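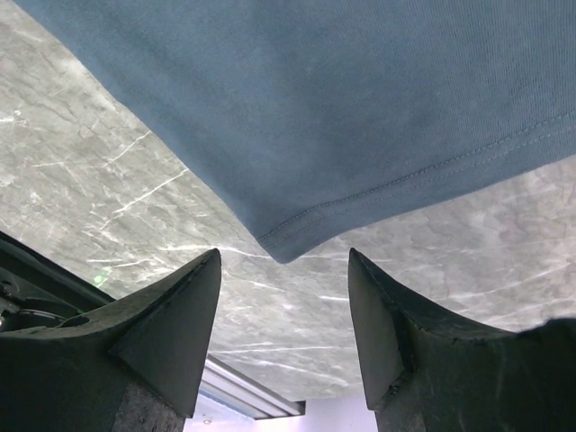
Cukenance: a wash diary for ordinary T-shirts

Hello! I've been writing down what happens to T-shirts in the wash for longer than I'd like to admit, and this is the tidied-up version. It began as a notebook on top of my washing machine in Zorska, moved into a spreadsheet when the notebook fell behind the drum, and then friends started sending me theirs. Now it's a proper set of files and I get emails about it, which is lovely.

Version 3 went up on 4 May 2023. If you downloaded it in April, please fetch it again, as the chest widths in the old one were a mess (I'd mixed up full and half measurements for one household, sorry!).

What's inside

There are 400 shirts from 22 households, and around 1,000 washes written up between them. Some shirts have a long history and some have a single line, depending on how keen people were.

shirts.csv - one row per shirt: colour, fibre content if the label could still be read, sleeve type, age when we started.
washes.csv - one row per wash: temperature, spin, how it was dried, and the measurements before and after.
notes.txt - everything that wouldn't fit in a column. Please read it, it's my favourite part.

How we measured

Lay the shirt on something hard and flat, smooth it with your palms and don't tug. Length goes from the top of the shoulder seam to the hem. Width goes straight across, just under the armholes. Then leave it alone for 24 hours after drying and do it all again, as jersey creeps a bit while it settles.

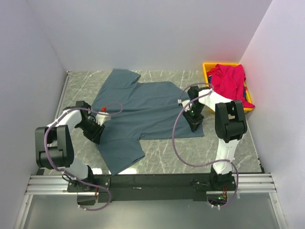 Short-sleeved T-shirt in slate blue, spread out roughly flat.

Beds are no good for this. Su-bin Ra did her first batch on a duvet and every one of those shirts seemed to grow in the wash, so those rows are marked "soft" in the surface column and you may want to leave them out.

Colours are whatever the person wrote. I did try to sort the blues into groups once and gave up over a cup of tea. One household's "navy" is another's "inky grey", and I've kept both.

Hems

I added a hem column after the Brosa sewing circle nagged me about it (they were right). It takes single, double, raw or unsure. If the hem has started to wave or roll, put that under hem_state. We don't record thread colour, though a few people wrote it in the notes anyway.

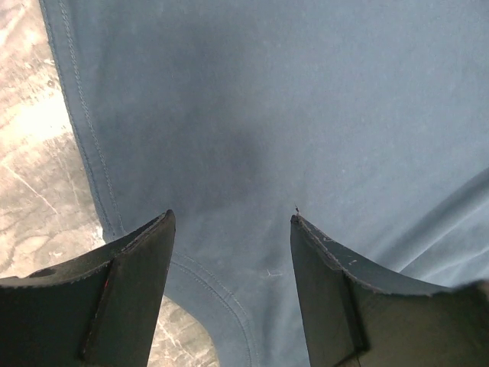 Double row of stitching along a finished edge.

Things to watch out for

Most of us have hard water and you can't correct for that from these files. Tumble dryers are listed as low, medium or high, and I suspect one machine's low is another's medium. Black shirts are overrepresented. There's also a run of rows from the Jankauskaitė house where the tape measure started at the second centimetre - I've fixed those and kept the old values in raw_length. 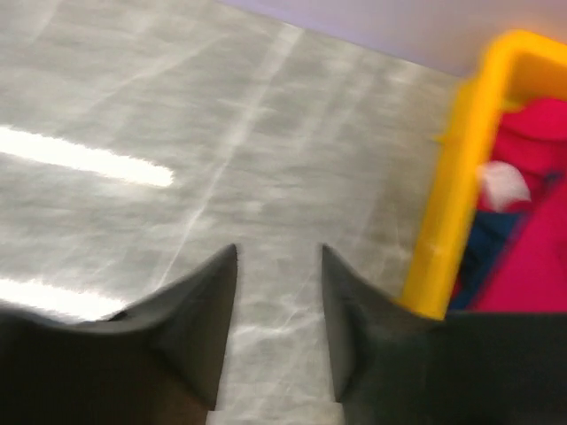
Xiaoqing Li wrote to say that the twist column should come with a direction, left or right, as her side seams always wander round the same way and she'd like to know if everyone else's do too. I've put it on the list for version 4. If your shirts twist, go and check which way and send me a line!

Using it

Copy it, chart it, teach with it. Say it came from Cukenance and tell me what you made. New rows are welcome in any spreadsheet format, but centimetres only, please.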